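キーワードで検索
カテゴリから探す
質問する

大人の習字、筆がすぐ割れるようになります。洗い方か、しまい方か、どっちが悪いんでしょう

投稿日:2024年2月22日 投稿者:Quang Vi

こんにちは。日本に住んで長いのですが、去年から趣味で書道を始めました。きっかけは職場の忘年会のビンゴで書道セットが当たったことで、最初は押し入れに入れっぱなしだったのに、一回出したらすっかりはまってしまって(笑)。いまは週末の朝、子どもが起きてくる前に一人で書いています。教室には通っていません。本と動画だけです。

で、困っているのが太筆です。買ったばかりのときは穂先がすっとまとまって、とても書きやすかったんです。それが使い始めてしばらくすると、書いている途中で先が二つに割れるようになりました。横画はまだごまかせるんですが、はらいがひどくて、最後が必ず二股になります。「永」の字なんてもう、ヘビの舌みたいです。

洗い方は、洗面所で水を出しながら指でもんで、墨の色がだいたい薄くなったら終わり。そのあとティッシュで拭いて、買ったときについていた透明のキャップをかぶせて、筆立て(といってもマグカップ)に毛を上にして立てています。書いているうちに「あ、キャップがいけないのかな」という気がしてきましたが、キャップをしないと毛が広がりそうでこわいです。

筆はTadenというところの通販セットのもので、値段は3598円でした。筆のほかに下敷きと文鎮もついていたので、筆だけでいくらなのかはわかりません。もう寿命でしょうか。それとも復活できますか。できれば捨てたくないです。最初の一本なので、ちょっと愛着があります。

あと、墨汁は近所の店で買った普通のやつです。墨をするのは憧れますが、朝は時間がなくて無理です。

よろしくお願いします!

回答1

キャップですね。捨ててください。
あれは売るときに毛を守るためのもので、使い始めたらもう要りません。ぬれたままかぶせると中で蒸れて、根元がカビます。私もやりました。
筆は消耗品なので、書きにくかったら新しいのを買ったほうが早いと思います。1000円くらいの、と言いたいところですが、安いのはまたすぐ割れるかも。

回答2(ベストアンサー)

最初の一本に愛着がある、という気持ちがよくわかるので長々と書いてしまいます。すみません。私は書道歴だけは20年で、腕のほうは全然ついてきていない者です。先生でも職人でもないので、話半分でどうぞ。

割れる原因は、まず根元に残った墨だと思います。穂の先のほうは水を流せばわりときれいになるんですが、軸にくっついているあたりは本当に頑固で、指でもんだくらいでは墨が出きりません。それが固まると、根元だけパンパンに太った状態になって、毛が内側から押し広げられます。で、先が割れる。一度、乾いているときに根元をつまんでみてください。石みたいにカチカチだったら、ほぼそれです。

復活させたい場合は、コップにぬるま湯を入れて、穂だけつけてしばらく置きます。熱いお湯はだめです、軸に毛をとめている糊がゆるむことがあるので。筆をコップの底に立てると毛が曲がるから、私は割りばしに洗濯ばさみで軸をとめて、宙ぶらりんにしています。見た目はかなり間抜けです。やわらかくなったら流水の下で、根元を親指と人差し指でつまんで、左右にずらすようにもみます。黒い水がじわーっと出てきますよ。出なくなったと思っても、ぎゅっと押すとまた出ます。ここで飽きないこと!私はラジオを聴きながらやります。

石けんやシャンプーは賛否あって、私の最初の先生は絶対禁止派でした。油が抜けて毛がパサつくんだそうです。私はこっそり一度だけ使ったことがあって、まあきれいにはなったけど、その筆はなんだか墨の含みが悪くなった気がします。気のせいかもしれません。

洗い終わったら、反故紙か古いタオルで水気を吸わせながら穂先をきゅっと整えます。ティッシュは細かい紙くずが毛の間に残るので、私は使いません。

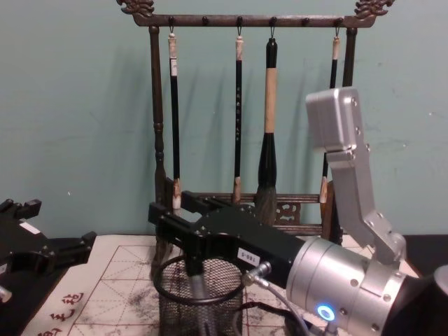
乾かし方の話もさせてください、ここがいちばん語りたいところなので。マグカップに毛を上にして立てるのは、乾いたあとならいいんですが、洗ってすぐだと水が軸のほうへ下りていって、いつまでも根元が湿っています。軸が割れるのもだいたいこれです。だから乾くまでは毛を下にして吊るすのがいいです。写真みたいな木の筆掛けだと、横木に金具がついていて、筆のお尻の輪っかをひっかけるだけなので楽ですよ。両端が竜の頭みたいな彫りになっているのは完全に趣味の世界なので、まねしなくて大丈夫です(でもちょっといいでしょう)。うちの夫はあの彫りを見て「ほこりがたまりそう」と言いました。はい、たまります。古い歯ブラシで払ってください。

筆掛けがなければ、タオル掛けにS字フックでも、壁に画びょうでも同じことです。直射日光とエアコンの風が当たるところだけ避けてください。私は一時期お風呂場に吊るしていて、換気扇があるから平気だろうと思っていたら全然乾かず、春先に一本だめにしました。いまは廊下の北側です。太筆は二日みています。急いでいるときも、ドライヤーは使わないでくださいね。

輪っかのない筆だったら、たこ糸を軸のお尻のほうに結んで、上から細いテープを一巻き。不格好ですが落ちません。

それから、朝しか時間がないとのことなので、洗いが雑になるのは仕方ないと思います。私も子どもが小さいころはそうでした。どうしてもすぐ洗えない日は、せめて反故紙に墨をぬぐって、水をためた瓶に穂だけつけておくと、帰ってきてからでもなんとかなります。カチカチになってからだと、手間が倍では済みません。

墨汁も一度ラベルを見てみてください。合成の樹脂が入っているものは乾くとかなり固くなります。学校用の洗濯で落ちるタイプはまた別物で、私は詳しくないです。書道液でも膠(にかわ)を使ったものがあるので、そういうのに替えると筆の負担は少し違う気がします。値段はちょっと上がります。

あとは割れたときの書き方。はらいで二股になるのは、筆のせいもありますが、墨が足りなくなっていることも多いです。一字ごとに硯のふち(陸のところ)で穂先を整えて、ねじれていたら逆に少し回して戻す。これだけでだいぶましになります。「永」は最後の右はらいまでに墨がなくなりがちなので、私は途中でつぎ足しちゃいます。本当はよくないのかもしれないけど、家で書くぶんには自由です。

これだけやっても割れるようなら、その太筆は引退させて、かすれを出す用にとっておくといいですよ。割れた筆でしか書けない線もあって、私はそっちで書いた年賀状のほうが評判がよかったです。

質問者からのお礼

すごく詳しくありがとうございます!さっそく根元をつまんでみたら、石でした。完全に石です。いま、ぬるま湯のコップに割りばしでぶら下げています。妻に「何の実験?」と言われました。キャップは捨てました。竜の筆掛けはかっこいいですね、置き場所がないのでまずはS字フックにしますが、いつか欲しいです。

回答3

もう解決されたようですが、一言だけ。

筆を吊るすのは私も賛成です。ただ、猫を飼っている方は要注意。うちの猫は吊るしてある羊毛の筆を獲物だと思っていて、4回落とされました。今は突っ張り棒をカーテンレールの高さにつけています。

あと小筆は、太筆と同じようにじゃぶじゃぶ洗わないほうがいいです。根元まで全部おろさずに、先のほうだけおろして使って、終わったら湿らせた紙の上で墨をふきとるだけ。小筆を全部おろしてしまうと、名前が書けなくなります。上の方は太筆の話だけだったので補足でした。

それと回答2さんの石けんの件、私の先生は「たまにならいい」派です。先生によって言うことが違うので、あまり気にしなくていいと思います。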